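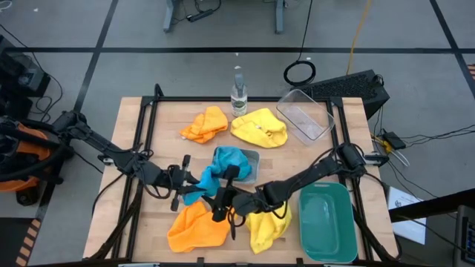 Figure 2. Work table with cleaning cloths, gray tray, clear container, teal-green tray and spray or pump bottle.

Section 2. Setting Up the Cloth Station

2.1 Purpose

This section covers the arrangement of the cloth station in the Valolbridge workrooms and the handling of cloths between uses. It applies to all tables with a wooden top. Tables with a stone or coated top are covered in Section 3.

The station keeps blue, orange and yellow cloths apart during a cleaning shift. Each color is assigned to one kind of surface, and the assignment is the same in every room:

Blue: glass, mirrors and display covers.
Orange: worktops and table legs.
Yellow: door handles, switches and rails.

A cloth used on one kind of surface must not be moved to another until it has been laundered.

2.2 Items Required

Cloths in blue, orange and yellow
One small gray plastic tray
One teal-green rectangular plastic tray
One clear rectangular plastic container
One bottle of Skutik surface cleaner, diluted and labeled
One pair of household gloves per person

Do not substitute trays of another color without written approval from the Trunitz supply office. Replacement trays are ordered on Form 16.

2.3 Preparing the Table

1. Remove papers, cups and personal belongings from the tabletop.
2. Wipe the wooden surface with a barely damp cloth and let it dry fully.
3. Place the small gray tray in the center of the table.
4. Place the clear container near the far edge. Leave it empty at the start of the shift.
5. Place the teal-green tray in the front right corner, with its long side parallel to the table edge where space allows.
6. Stand the cleaner bottle at the back, with the label facing the person working at the table. The bottle may stand on the back rail if the rail is level.

CAUTION: Check that the cap is closed before the bottle is set down. Cleaner left standing on bare wood will mark the finish.

2.4 Setting Out the Cloths

1. Put the blue cloth in the gray tray. It does not need to be folded.
2. Put one orange and one yellow cloth along the far edge, between the left corner and the clear container.
3. Put a second orange cloth and a second yellow cloth near the front edge, orange on the left and yellow on the right.
4. Leave the teal-green tray empty. It is reserved for used cloths.

Note: Cloths at the far edge are the reserve. Take the front cloths first.

Note: Cloths may be set down loosely. Folding is required only for storage (see 2.6).

2.5 During Use

1. Put on gloves before opening the cleaner.
2. Lift the blue cloth clear of the tray before applying cleaner. Do not spray or pump cleaner into the tray.
3. Apply a small amount of cleaner to the cloth. A single application is sufficient for most glass surfaces.
4. Turn the cloth to a clean side when streaks appear.
5. Return the blue cloth to the gray tray between surfaces. Return orange and yellow cloths to their places on the table.
6. When a cloth is visibly soiled, place it in the teal-green tray and take a reserve cloth of the same color.

If no reserve cloth of the correct color remains, stop work on that kind of surface and request a new set from the linen room. Do not rinse a soiled cloth in a hand basin.

CAUTION: Never mix Skutik surface cleaner with bleach or with any product containing ammonia. If two products have been combined by mistake, leave the room, open it to fresh air if this can be done safely, and inform the shift supervisor at once.

2.6 Closing the Station

1. Move all remaining used cloths to the teal-green tray.
2. Fold unused cloths in quarters and place them in the clear container, one color on top of another.
3. Wash the gray tray with warm water and mild soap. Dry it before returning it to the table.
4. Carry the teal-green tray to the linen room and empty it into the hamper marked for colored cloths.
5. Return the cleaner bottle to the locked cabinet.
6. Initial the station card.

Cloths are laundered without fabric softener, which leaves a film on glass. The Lahtinen dryers in the linen room must be set to low heat. A cloth with a frayed edge or a hole is withdrawn and recorded on the station card, and in any case no cloth is kept in service beyond 100 wash cycles.

2.7 Refilling the Bottle

Refilling is carried out in the linen room only. Pour 300 milliliters of prepared solution into the bottle, close the cap firmly, and wipe the outside dry. If the label has become loose or unreadable, replace it before the bottle leaves the room. Unlabeled bottles must not be used at any station.

Questions about this section should be directed to Yanling Qian, Facilities Office.

Section 2 revised July 7, 2025. Next scheduled review: October.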